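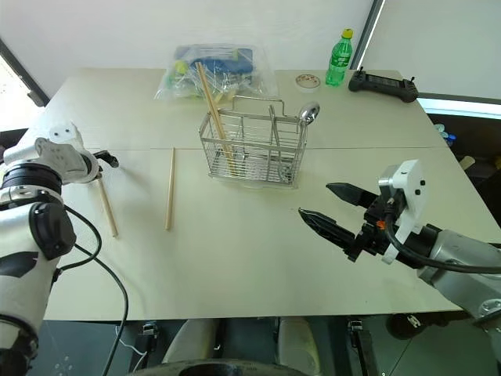
2/8/23, bench notes, kitchenware side

Utensil holder, wire, open top, with the hanging loop at the back. Back on the big table this morning because Zarmeena Gondal wants a yes or a no on it for the Dosenwood kitchens list and I have been giving her "probably" for longer than is decent.

Contents today: chopsticks, a spoon, one slim metal thing with a handle. Fredy Yupanqui objects to this selection on the grounds that no household he has ever lived in kept so little in the holder. His own has a pizza cutter in it and a thermometer that stopped working under a previous landlord. Noted. We are testing the holder and will get to Fredy's kitchen in due course.

Main finding, if I can call it that: chopsticks are a bad tenant. They are longer than everything else, they lean, and the lean takes up far more of the basket than the chopsticks do. Put a pair in one corner and they lie across to the opposite rim and claim the whole diagonal. A spoon put in afterward has to stand where it can. If the spoon goes in first, the chopsticks come down on top of it and you get a rattle and a worse angle.

So, order of loading, as of today: chopsticks first, to one side, tips down, both leaning the same way. Spoon in the far corner, bowl up. Handles of whatever else in between. Reijo Halonen says bowl down, always, because of drips. I say bowl up because I like to know which spoon I am reaching for. We went over this at some length and at the end of it we each still had our own opinion and the coffee was cold.

The gridded bottom. I had this down in June as the weak point and I'm keeping it there. Thin chopstick tips find the gaps. Sometimes they rest on a wire, sometimes they go through and hit the table, and then the stick stands a little lower than its partner and looks guilty. Doesn't matter on a flat surface. Matters a good deal when the thing is hung up by its loop, as the loop invites you to do, and a stick can work its way down and poke out underneath. The Lesport one has a finer grid and doesn't do it. The Lesport one also costs more and has a drip tray that I have disliked since the day it arrived.

Closely spaced side wires are good, though. Nothing slips out sideways. I tried with a chopstick held flat and had to aim.

Hanging: did it on the rail by the sink after lunch. Loop holds fine with a light load. With the load all on one side the basket swings its front out and tips like a bad picture frame. Tsung-han Lui suggested putting the heavy things at the back near the loop, which helped, and then suggested that people who own one spoon don't need a rail, which didn't.

Loose chopsticks. I keep finding singles. We began with full pairs from the Uneck pack and by early afternoon every pair was a matter of opinion. They are all light wood and all the same to look at until you set two side by side, and then one is a shade longer. Arnout Schouten sorted the drawer last week by length, rolled them in bundles with rubber bands, and wrote a small notice. The rubber bands are now holding the cable box shut. The notice is still up.

Rule from now on, for me mainly: chopsticks go in by the pair or stay out by the pair. A holder with three in it is a holder someone will come and ask about.

Cleaning: ran it under the tap with dish soap, brush along the wires, shook it, stood it upside down on a towel. Dry in the time it took to write up the above. Water sits where the wires cross, so I'd want to look at those joints again after a month at somebody's sink. The Kwofie sample looked lovely too until it had been wet for a while. Then there was a brown ring on the counter and a discussion.

For Zarmeena: yes for the table, yes for a drawer if the drawer is deep (ours isn't, chopsticks stop it closing), maybe for the rail. If she needs it in one word, the word is "yes" and she can leave the brackets off.

To do
Ask Lesport if the finer grid comes without the tray.
Try the two holders side by side with the same load, ladle included.
Reijo to bring the long cooking chopsticks from home. He says they're more than any basket can handle and seems pleased about it.
Find the partner of the long one. Check the cable box.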